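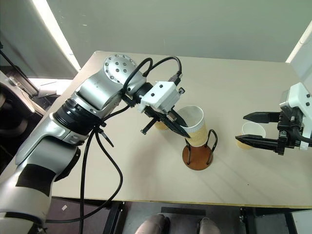 ## 4. First Fill and Descaling

Complete this section before drawing any water for drinking. The procedure applies to the Plestetti countertop boiler with either the standard tank or the Drirkero filter head. Allow 45 minutes.

**CAUTION:** The outlet and the drip grid stay hot after dispensing. Keep hands clear of the spout until the READY lamp goes out.

### 4.1 First fill

1. Place the boiler on a level surface, at least 145 mm from the wall on the vent side.
2. Check that the drain plug on the underside is hand-tight. Do not use a wrench.
3. Lift the lid and fill the tank with cold tap water to the MAX line. The tank holds 1,100 ml.
4. Close the lid until it clicks. The pump will not start with the lid open.
5. Connect the power cord to a grounded outlet and press POWER. The READY lamp blinks while the water heats.
6. When the lamp is steady, set an empty cup on the drip grid and hold DISPENSE for 18 seconds. Discard the water.
7. Repeat step 6 until the tank is empty. The pump stops on its own and the TANK lamp comes on.

Note: A faint smell of plastic during the first two fills is normal. If it is still present after the fourth fill, contact the dealer.

### 4.2 Setting the water hardness

The boiler ships with hardness set to 3. Use the test strip in the accessory bag, then set the level as follows:

| Strip result | Level | Descale every |
|---|---|---|
| Green | 1 | 6 months |
| Yellow | 2 | 4 months |
| Orange | 3 | 2 months |
| Red | 4 | 1 month |

1. With the boiler in standby, hold POWER and DISPENSE together until all lamps light.
2. Press DISPENSE once for each level. The TANK lamp blinks the number selected.
3. Press POWER to save.

If the Drirkero filter head is fitted, test water drawn through the filter – the setting must match the water that reaches the heater.

### 4.3 Descaling

**CAUTION:** Do not use vinegar. It attacks the tank seal and voids the warranty.

1. Remove the filter head, if fitted.
2. Dissolve one sachet of Zoluldale descaler in a full tank of cold water.
3. Start the descale cycle by holding DISPENSE while pressing POWER. Place a container of at least 1.5 liters under the spout.
4. When the cycle ends, rinse the tank and run two full tanks of clean water through the spout.
5. Refit the filter head and reset the counter (see 6.2).

If the cycle stops early with error E4, switch off, wait ten minutes and start again from step 3. The cycle cannot be resumed partway.

Section revised in May by Gorazd Nikolovski. Replaces sheet 3,139.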